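Danton library is staying open till nine, and I'm chuffed

Well, it's happened. After a winter of letters, petitions and me going on about it to anyone who stood still, Danton library will keep its late evenings. The council confirmed it this month: doors open until 9pm twice a week, right through to next March at least.

I'll admit I'd half given up. The first plan was to shut at five every day and leave those of us who work in Dosine with nothing but the drop box. I get off the bus at ten to six (on a good day!), so that would have been me done with borrowing books altogether.
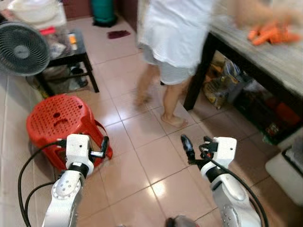
The petition closed with 1,347 names on it, which for a town our size is a lot of signatures. I added mine in the queue at the bakery, and the clipboard had gone soggy by then, so well done to whoever typed that lot up.

What swung it, as far as I can tell, was the homework club. It began as one table by the radiators and now there are 28 children on the list, plus parents who come along and end up reading the papers. Take away the evenings and the club goes too, and I think the council saw how that would look.
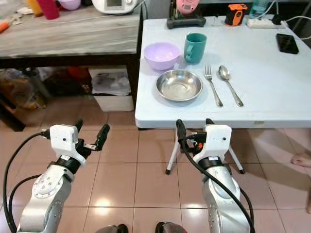
According to one reader who wrote in, the club is the only reason her two get any maths done at all, as there's no quiet corner at home and the kitchen table is always needed for tea. Another asked if adults could have a go as well. I'd be first in line for the fractions.

There's money in it too, though not heaps. Cumau, the printing firm out on the Matić road, is putting in £600 towards new books for the children's shelves. The council covers the staff hours.
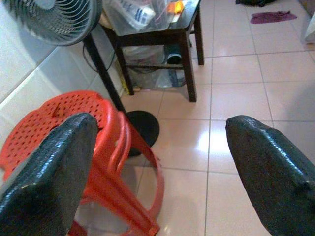
Red stool, tiled floor.

Now for the less cheery bit. The mobile library's round is being trimmed to 3 stops, and the one at the top of the hill is going. I do feel for people up there, it's a steep walk down and a far worse one back with a bag of hardbacks. The council says it will look at this again once it has the summer figures.
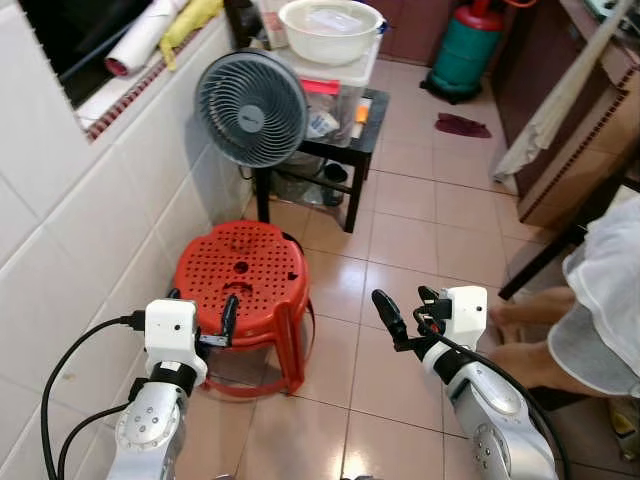

One hill resident reckons the summer figures won't show much, with half the street away, and would like them to count in October instead. I'm with them on that.

The new hours start after the half-term break. Reservations can be picked up until quarter to nine, the computers go off at half past eight, and the side door by the bike racks will be the one in use in the evenings, so don't stand rattling the front one like I did.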